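Kokitz Publishes Results of Household Chore Trials

PLELUVCOMBE, November 15, 2019 – Kokitz, a developer of control software for two-armed robots, today released the results of its first series of household chore trials. The report covers 630 attempts at short tidying tasks on a tabletop. Of these, 248 were completed without human help.

The trials were run with Hamdan, a maker of small household storage goods, which set the pass criteria. An attempt counted as complete only if every item ended in its assigned place and nothing on the table was knocked over. 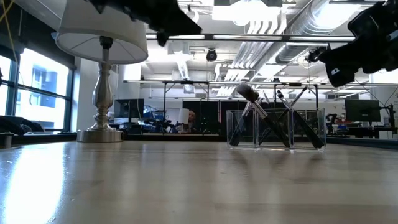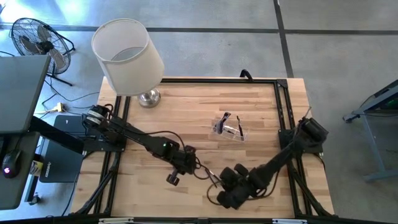
Tabletop work area with two grippers, a table lamp and a clear container.

Kokitz does not consider the current system ready for use in homes. Failures fell into 3 groups: missed grasps, dropped items and contact with objects that were not part of the task. Clear plastic remains difficult for the vision software, as its edges are faint and change with the light. A transparent organizer holding makeup brushes, with the handles crossing inside it, is harder for the system to read than an opaque box of the same size. Thin handles add to the problem when they overlap, and the software often treats two of them as one object.

Speed is also a limit. The average completed attempt took 244 seconds. Most people would finish the same job in well under a minute. Kokitz expects shop-floor work, such as sorting parts into fixed bins, to become practical before general tidying does, as the items and their positions vary less.

A second series is planned for February. It will use Brasositz, the company's updated grasp planner, and will add folded cloth and lidded jars to the task list. Pass criteria will stay the same so that the two series can be compared.

The full report, including the task list and failure log, is available on request from the Kokitz press office in Pleluvcombe.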